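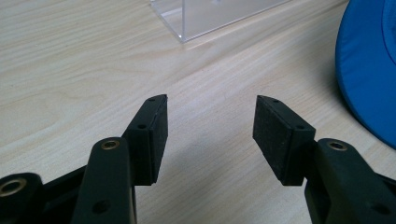

Went to the Ikard sample sale in Clurnville on Wednesday. Posting what I found, as a few people asked.

Doors were meant to open at 2 and it was more like half past. The queue went round the corner by then. Bring water.

Mostly coats and knitwear from last winter, some shirts, one rail of trousers in very small sizes. Hardly any shoes.

The Drekov wool coat was down to £74. I tried the navy and the brown. Shoulders are wide on both, so go down a size unless you want a thick jumper under it. I bought the brown.

Partanen knits were £40 each. The crew necks are good. The cardigans have plastic buttons that feel cheap for what they cost new.

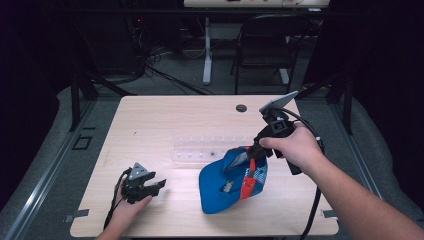 I look at linings before anything else now, and it saves time at a sale. A plain coat can have a nice inside, and a dear one can have thin stuff that splits at the armhole within a year. Same goes for hats. The baseball cap here is plain blue on the outside, then you turn it over and the lining is red and white with a grid sort of print near the brim. There's a small pale label in there too. I like that more than a big logo on the front.

The Drekov lining is striped and properly stitched at the hem. The Partanen jacket I nearly bought had loose threads at both cuffs, so I put it back.

Karim Ashour was there as well and got the long grey coat I wanted, style 604 on the tag. It fits him better than it would have fitted me.

No changing rooms, just two mirrors at the back. Wear something you can put a coat over.

Cards only, and no returns. Next one is in April. I'll post the time when they put it up.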